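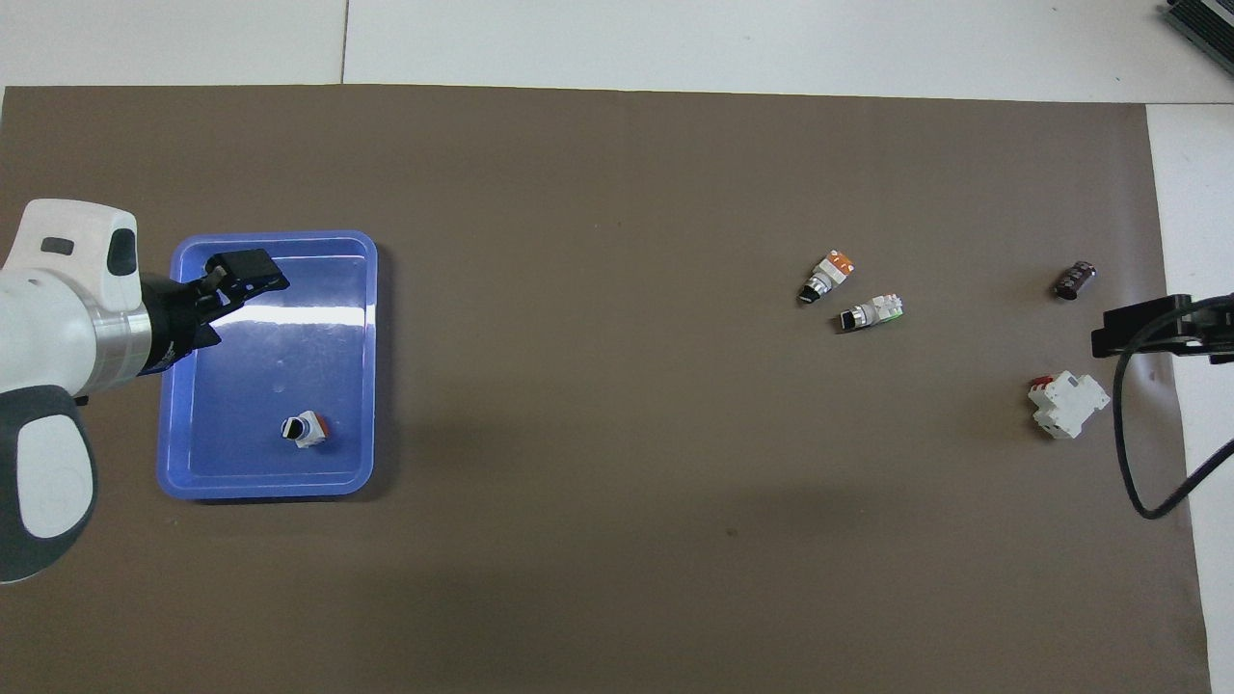 Brudmont 작업 매트 + Treltstead 파란 트레이, 두 달 쓴 후기

바쁘니까 결론부터. 매트는 또 산다. 트레이는 글쎄, 반반.

제어반에서 빼낸 부품 분류하는 일을 합니다. 셀렉터 스위치, 차단기, 콘덴서 뭐 이런 것들. 하루 종일 만지는 게 손가락만 한 거부터 주먹만 한 거까지 제각각이라 책상 위가 중요해요. 그전에는 흰 테이블에 그냥 올려놓고 했는데 흰색 부품이 너무 많음. 흰 몸통 스위치를 흰 상판에 놓으면 진짜 안 보입니다. 형광등 반사까지 겹치면 더. 저녁 7시쯤 되면 눈이 뻑뻑해서 그냥 퇴근하고 싶어짐.

그래서 매트를 찾기 시작했고 검은색, 초록색, 회색 다 후보였는데 결국 갈색 섞인 회색으로 갔습니다. 검은색 안 산 이유는 간단해요. 스위치 손잡이가 검정이라서. 초록은 초록 부품이 있어서. 이렇게 하나씩 지우다 보니 남은 색이 이거. 처음 봤을 땐 솔직히 예쁘진 않네 싶었어요. 흙탕물 말린 색? 근데 쓰다 보니까 이 색이 맞더라고요. 주황 라벨도 잘 보이고 흰 몸통도 잘 보이고 검은 손잡이도 묻히지 않고. 짙은 갈색 콘덴서만 좀 애매한데 그건 덩치가 있어서 못 찾을 일은 없음.

구매처는 Grendel. 배송은 빨랐어요. 포장은 좀 실망. 매트가 돌돌 말려서 왔는데 말린 자국이 한동안 안 펴짐. 무거운 걸 올려놓고 하룻밤 두라는 글을 어디서 보고 따라 했는데 네 귀퉁이 중 한쪽이 며칠 더 버텼습니다. 지금은 평평해요. 급하신 분은 사자마자 바로 쓸 생각은 하지 마시길.

크기

세로 600mm짜리로 샀습니다. 더 작은 것도 있는데 사지 마세요. 작은 거 사면 결국 부품이 매트 밖으로 밀려나고, 밀려난 건 꼭 굴러갑니다. 둥근 콘덴서 눕혀놓으면 특히. 저는 테이블 가장자리를 조금 남기고 깔았어요. 꽉 채워서 깔까 하다가 말았는데 잘한 듯. 드러난 흰 상판 쪽에는 당장 안 볼 거, 덩치 큰 거 밀어두는 자리로 씁니다. 매트 위는 지금 보는 것만. 규칙이라고 하기엔 좀 그렇고 그냥 버릇이 그렇게 들었어요.

단점이 하나 있는데, 크면 청소할 때 귀찮음. 걷어서 털려면 위에 있는 걸 전부 치워야 하잖아요. 그래서 안 털게 됩니다. 안 털면 나사산 부스러기랑 전선 피복 조각이 쌓이고. 저는 작은 빗자루로 쓸어내고 물티슈로 닦는 걸로 타협했습니다. 닦으면 닦이긴 해요. 볼펜 자국은 안 지워졌고요.

미끄러짐

이게 제일 걱정이었는데 괜찮음. 스위치를 비스듬히 놔도 그대로 있어요. 손잡이가 튀어나온 부품은 원래 옆으로 눕혀도 제멋대로 돌아가는데, 맨 상판에서는 손목만 스쳐도 핑글핑글 돌던 게 매트에선 놓은 방향 그대로 멈춰 있습니다. 라벨 쪽을 보이게 놓고 싶을 때 이게 엄청 편해요. 별거 아닌 것 같죠. 하루에 수십 번이면 별거입니다.

매트 자체가 상판 위에서 밀리는 건 약간 있음. 팔꿈치로 기대면 조금씩 왼쪽으로 간다고 해야 하나. 아침에 맞춰놓으면 퇴근 때쯤 삐딱해져 있어요. 양면테이프 붙이면 해결될 것 같은데 아직 안 붙였습니다. 붙일 거예요. 아마.

소리도 적어 둡니다. 차단기를 툭 내려놓을 때 나는 딱 소리가 확 줄었어요. 옆자리 Margarida Macedo 씨가 먼저 알아챔. 저는 몰랐는데 그전엔 하루 종일 딱딱거렸다고. 미안합니다. 진작 말하지.

트레이 얘기

Treltstead 파란 트레이. 플라스틱이고 네모난데 모서리는 둥글고 테두리가 올라와 있는, 흔하게 생긴 그거요. 긴 쪽이 232mm. 두 개 묶음으로 팔길래 그렇게 샀어요. 낱개로는 안 파는 듯.

색은 마음에 듭니다. 파란색이 부품 색이랑 겹치는 일이 거의 없거든요. 주황, 초록, 빨강, 흰색, 검정 다 구분됨. 안에 뭐가 들었는지 지나가면서 봐도 압니다. 회색 트레이 쓸 때는 꼭 하나씩 빼먹고 옮겼는데 그런 실수가 줄었어요. 없어진 건 아니고.

문제는 바닥이 번쩍거린다는 거. 안쪽이 반질반질해서 위에 조명이 있으면 띠처럼 하얗게 반사가 생깁니다. 그 띠 근처에 라벨이 놓이면 글씨 읽기가 불편해요. 눈이 그쪽으로 자꾸 가기도 하고. 트레이를 돌려보기도 하고 조명을 옮겨보기도 했는데 조명을 옮기니까 이번엔 제 그림자가 지더라고요. 결국 트레이 위치를 조금 바꾸고 부품은 앞쪽으로 몰아 넣는 걸로. 무광으로 나왔으면 별 하나 더 줬을 텐데요. 제조사 보고 있으면 무광 좀.

그리고 바닥이 미끄러워서, 매트 위에서는 얌전하던 스위치가 트레이에만 들어가면 움직입니다. 들고 옮길 때 한쪽으로 쏠려요. 테두리가 있으니까 떨어지진 않는데 부품끼리 부딪치는 건 신경 쓰임. 재사용할 부품이면 흠집 나는 게 싫으니까요. 얇은 천 잘라서 깔아봤더니 쏠리는 건 덜한데 단자 끝이 천에 걸려서 딸려 나옴. 빼버렸습니다. 더 좋은 방법 아시는 분 댓글 좀 부탁.

테두리 높이는 적당해요. 더 높았으면 꺼낼 때 걸리적거렸을 거고 더 낮았으면 넘어갔을 거고. 둥근 모서리는 구석에 낀 작은 나사 꺼내기 편해서 좋음. 각진 건 손톱으로 파내야 하거든요. 손톱 짧은 사람은 공감할 거임.

겹쳐 쌓을 수 있는지는 상품 설명에 안 나와 있어서 직접 해봤는데 빈 거끼리는 쌓입니다. 내용물 있으면 당연히 안 되고. 쌓아두면 가끔 딱 붙어서 안 빠질 때가 있어요. 비틀면 빠짐.

냄새는 처음 하루이틀 트레이에서 좀 났고 지금은 모르겠습니다. 매트는 처음부터 별로 안 났음.

어떻게 쓰고 있냐면

질문 받은 적이 있어서 적습니다. Bernardo Seixas 씨가 자기네 작업장에도 들일까 하고 물어봤거든요. 매트 위에 분류 전 부품을 펼쳐놓고, 확인 끝난 것만 트레이로. 반대로 하시는 분도 있던데 저는 이쪽이 편했어요. 반대로 하면 트레이 안을 계속 뒤적이게 되고 뒤적이면 아까 말한 그 부딪치는 문제가 생김. 펼쳐놓을 때는 붙지 않게 띄워서. 라고 써놓고 저도 바쁠 땐 그냥 다 붙여놓습니다.

셀렉터 스위치는 저희가 Barreto에서 받아오는 물건이 많은데 크기도 비슷하고 생긴 것도 비슷해서 섞이면 골치 아파요. 주황색 들어간 거랑 초록색 들어간 거 구분하는 정도면 색으로 금방 되는데 접점 구성이 다른 건 들어서 봐야 압니다. 이때 매트 색이 차분한 게 도움이 돼요. 바닥이 알록달록하거나 눈금 그려진 재단 매트였으면 더 피곤했을 것 같음. 실제로 전에 눈금 매트 잠깐 써봤는데 선이 자꾸 눈에 들어와서 접었어요. 길이 재는 분들한테는 그게 낫겠죠.

차단기는 모양이 삐뚤어서 어떻게 놔도 기우뚱하는데 매트 위에선 기우뚱한 채로라도 가만히 있습니다. 이걸로 만족.

큰 콘덴서는 트레이에 넣지 마세요. 자리 다 차지하고 작은 부품을 눌러버림. 저는 매트 한쪽에 눕혀둡니다. 그리고 당연한 얘긴데 방전 확인하고 올리세요. 매트가 정전기나 절연 쪽으로 뭘 해준다는 얘기는 제가 산 제품 설명에 없었습니다. 그런 용도로 찾는 분은 다른 걸 보셔야 해요. 이거 착각하고 사는 분이 있을까봐 따로 씁니다. 민감한 기판 올리실 거면 이 후기는 참고가 안 됨.

납땜도 안 해봤어요. 저는 인두를 다른 테이블에서 씁니다. 열에 얼마나 버티는지 모름. 질문 주셔도 답 못 드려요.

두 달 지난 상태

매트: 앞쪽 가장자리, 팔이 닿는 쪽이 살짝 번들거리기 시작했습니다. 기능엔 문제없고 보기에 좀. 칼자국 하나는 제 잘못. 피복 벗기다가 그랬어요. 깊진 않은데 부스러기가 거기 낌. 말려 올라가는 현상은 없음.

트레이: 잔기스 생겼습니다. 광택 있는 제품이라 기스도 잘 보여요. 깨지거나 휜 데는 없고. 하나는 한 번 떨어뜨렸는데 멀쩡했습니다. 허리 높이에서 콘크리트 바닥. 이건 칭찬할만 해요.

가격은 둘 다 무난. 매트가 조금 비싸다고 느낄 수 있는데 크기 생각하면 납득은 됩니다. 트레이는 이 가격에 무광 나오면 더 살 의향 있음. 비슷하게 생긴 더 싼 트레이도 있던데 안 써봐서 비교는 못 합니다.

점수 매기자면 매트 5점에 4.5, 트레이 5점에 3. 

살 사람: 밝은색 상판에서 밝은색 부품 만지는 사람. 작은 거 자꾸 굴려 떨어뜨리는 사람.
사지 말 사람: 길이 재면서 작업하는 사람, 정전기 대책이 필요한 사람, 조명이 바로 머리 위에 있고 못 옮기는 사람(트레이 한정).

추가. 매트 뒤집어서 써도 되냐는 질문 있었는데 저는 안 뒤집어 봤어요. 12월에 대청소하면서 한번 걷을 거니까 그때 뒷면 확인하고 여기 수정해 놓겠습니다. 양면테이프 건도 그때 갗이.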